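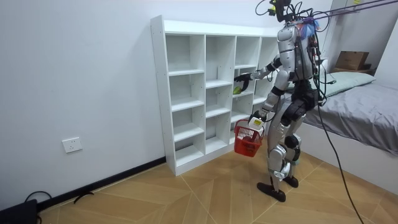 Ticket: Fliltis booking page sends reminder emails twice
Opened by: Sosina Kahsay, Raltdale
Status: Resolved

Sosina Kahsay
Hello, and thank you in advance to whoever picks this up! Our members are getting two reminder emails for every class they book, one at the right time and a second one 6 minutes later. It started on 27 August 2022, and I've had 29 kind but slightly weary replies from people asking if they are booked in twice (they aren't). I've already logged out and back in, and I turned reminders off and on again -- no change.

Gemechu Negussie, Support
Hi Sosina, what a patient bunch of members you have. Could you go to Settings, then Messages, and tell me how many reminder rules are listed there?

Sosina Kahsay
Two rules! One is called "Class reminder" and the other "Class reminder (copy)". I think Meron made the second when she was trying out new wording. 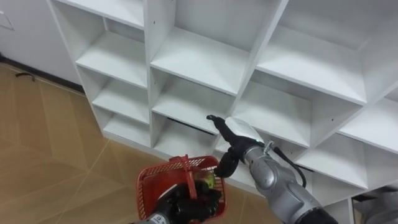 White cubby shelving, Raltdale

Gemechu Negussie, Support
That copy is your culprit. Please open it, choose Pause, and save. I wouldn't delete it just yet, in case Meron wants to keep her wording. Anything already in the queue can take up to 30 minutes to clear, so a few stragglers may still go out.

Sosina Kahsay
Paused and saved. I booked myself into a test class after lunch and got one single, lovely email. Meron sends her apologies and would like her wording kept, please.

Gemechu Negussie, Support
Wording kept, and tell her no harm done. I'm closing this now, but a reply will open it again.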